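Keeping the Shaking Down: Our Project on Machine Feet and a Wobbly Floor

Project report, spring term
Mechanical Engineering, second year

How we got started

When we were asked to pick a project in January, most of the groups went straight for something with a motor in it that would move across a room. We went for something that was bolted down and moved anyway. The teaching workshop has an old Bremon air compressor on the upper floor, right over the reading room, and anyone who has tried to study under it knows the feeling. The pens on the desk creep, the water in your bottle has rings in it, and after an hour or so you have a headache. We thought it would be a nice thing, for ourselves as much as for the grade, to find out where the shaking came from and what could be done about it with a small budget and borrowed tools.

Our question ended up like this: how much of the floor's motion can be taken away by changing what the compressor stands on, without touching the compressor itself? We were not allowed to open the machine or change its speed, which was a bit of a blow at first, but it did keep the project to a size we could handle.

A little background

Anything that sits on something springy has a speed at which it likes to bounce. If you push it at that speed, even gently, it bounces more and more until something soaks up the energy. A child on a swing is the picture everybody uses, and we will use it too, because it's a good one. A machine that spins pushes on its feet once per turn, and if the feet and the floor happen to like that speed, you get a lot of shaking from very little push.

To keep the shaking away from the floor you want the machine to sit on feet soft enough that its own bouncing speed is well below its running speed. The catch is that soft feet let the machine wander about when it starts and stops, since it has to pass through the bad speed on the way up and again on the way down. So there is always some give and take, and we spent more of the term on that than we had planned.

What we measured with

We had one Leninen accelerometer, the small kind that sticks on with wax, and a data logger that takes 1,000 readings a second. One sensor is not very many, so we had to move it around and repeat each run. We chose four spots: on the compressor frame, on the floor next to a foot, in the middle of the floor bay, and on a desk in the reading room below. Every run lasted 30 seconds, and we did them all in the early morning before classes, when there was less foot traffic to spoil things. (We did learn a lot about how heavily people walk! There is a whole folder of spoiled runs with somebody's breakfast trip to the vending machine in it.)

The compressor runs at 700 turns a minute, according to its plate, and our readings agreed with that very well. There was a clear peak at just under 12 cycles a second in every single measurement, wherever we put the sensor. We also found a smaller peak at twice that, which we think comes from the pistons.

For the floor by itself, we switched the compressor off and dropped a sandbag from knee height. That sounds crude, and it is, but it works well enough for a teaching lab. The floor rang at a speed a little above the compressor's running speed – close enough that we understood right away why the reading room was having such a hard time.

The feet we tried

We tested three setups, always with the same sensor positions.

The first was the compressor as we found it, on its original rubber pads. These had gone hard with age and you could barely dent them with a thumbnail.

The second was a set of new Fuvberg rubber pads of the same size. We expected a fair improvement here and were a little disappointed. The desk downstairs moved less, but only slightly, and the middle of the floor bay hardly changed.

The third was a set of steel springs under a heavy base plate, with a thin rubber layer on top to calm the springs down. We worked out the spring stiffness with the Liao method from our lecture notes, then checked it by loading one spring in the materials lab. Our first calculation was wrong, because we forgot to add the weight of the base plate, and the machine sat lower than it should have. We left that mistake in the appendix in case it helps the next group.

What we found

The springs did by far the best job. The motion of the desk in the reading room dropped to nearly a third of what it had been. The middle of the floor bay improved by almost as much. The compressor itself moved more than before, which is what you would expect, and the hose connection had to be swapped for a flexible one so that it wouldn't be pulled about.

Start-up was the awkward part. For a second or two the machine rocked quite a lot on the springs, enough that we didn't like standing close to it. Thicker rubber helped with the rocking but brought back some of the shaking downstairs. We tried several thicknesses and settled on 7 millimeters as the one we could live with.

Things we would do differently

A second sensor would have made life so much easier! With only one, we could never look at the frame and the floor during the same run, so we can't say much about how one followed the other. We would also measure sideways motion from the very beginning. We only looked at up and down until the last few weeks, and the few sideways readings we managed suggest that there is more going on there than we thought.

We would also have liked to ask the people in the reading room how it felt before and after, in some organized way. Several of them told us in passing that it was better, and we were very happy to hear it, but that isn't data.

The springs are still in place and the workshop has agreed to keep them through the summer. The raw readings, the spring calculation and the drawings for the base plate are in the shared folder for anyone who would like to carry on from here.

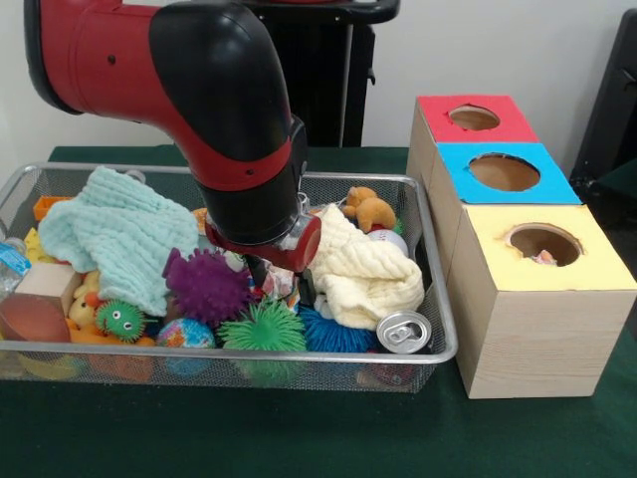 Red and black robotic arm over a wire basket of toys.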